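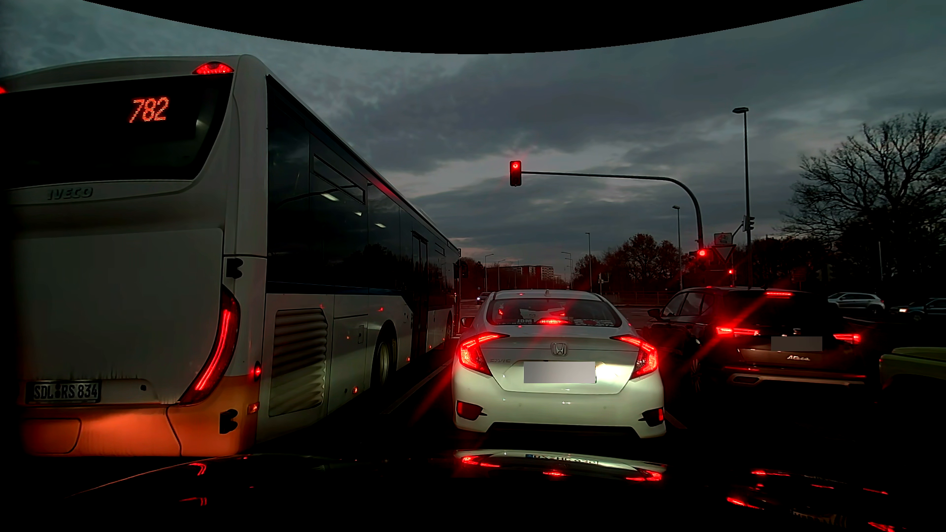
FOR IMMEDIATE RELEASE

Fenavico opens its family letters service to everyone

Fudisden, July 16, 2020 - I'm very pleased to say that Fenavico, my small business for people with old family letters they can't read, is now taking orders from anybody who wants to send them in. Until this month I only worked for friends and friends of friends, and the waiting list was a page at the back of my diary. Now there's a proper order form, a proper price list and even a phone number that isn't my own mobile!

I got into all this through my grandmother's writing desk. When we cleared her flat I ended up with the desk and everything in it, and the bottom drawer was stuffed with letters from her sister, who had moved away as a young woman and wrote home nearly every week. I knew my great aunt only as a very small, very stern lady in a good coat. The letters were a complete surprise. She was funny, she was rude about the neighbours, she wanted to know who had got the good saucepans, and she wrote in a hand so cramped that it took me most of a winter to get through the first bundle. She also turned the page sideways and wrote across what she'd already written whenever she ran out of paper, which was always.

By the time I had typed them all up I'd become quite good at it. A cousin asked whether I could have a go at her father's army letters, then a woman from my choir turned up with a biscuit tin, and that was more or less the end of my spare evenings.

So what does Fenavico do? You send me your letters, postcards or diaries, or good clear scans of them if you'd sooner not let the real things out of the house (I quite understand, I'm the same). I read them and type them out word for word, spelling mistakes and all. If I can't make out a word I say so and leave a gap. I won't guess, and I won't tidy up anybody's grammar. You get the typed pages back as a file and on paper, with the originals in the same order they came in.

There are two ways to order. The plain one is called Moroz, and it's just the typed text. The other is Lorero, which is the typed text made up into a sewn book with a cloth cover and blank pages at the back, so that the family can add their own bits - who Uncle was, which house she meant, what became of the dog. I've made a Lorero of my great aunt's letters and it has already been passed round so much that the corners have gone soft.
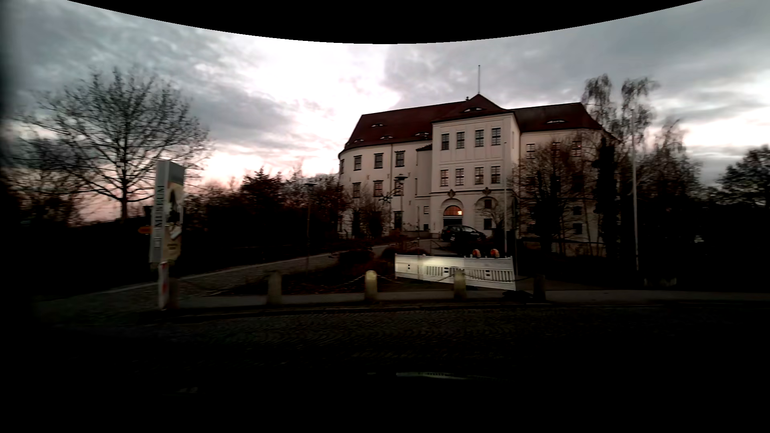
People often ask me what happens if there's something private in the letters. There nearly always is. I don't talk about what I read, I don't keep copies once you've told me you're happy with the work, and if I come across something I think might upset you, I'll ring first and ask how much you want to know before I send anything. Some people want all of it straight away. Others ask me to put those pages in a separate envelope, and that's fine too.

I can read English, and German if it isn't in the old script. For the old script I'm still learning, so please ask before you post me anything, as I'd hate to keep you waiting for something I can't do well.

A word about packing. Please don't use sticky tape on the letters themselves, and please take out rusty paper clips if they come away easily. If they don't, leave them be and I'll see to them. A stiff folder inside a padded envelope does nicely. Put a note in with your name and address and anything you know about the writer, even if it's only a nickname. Nicknames are a huge help, especially with signatures!

Orders are open now. The turnaround for a small bundle is two weeks, and I'll give you a date in writing for anything bigger. Newspapers and local radio are welcome to get in touch if they'd like to hear more, and I'm happy to read out some of my great aunt's politer pages.

Contact: Fenavico, Fudisden. Telephone enquiries in the mornings, please, as I do my reading in the afternoons when the light is better at my desk.

ENDS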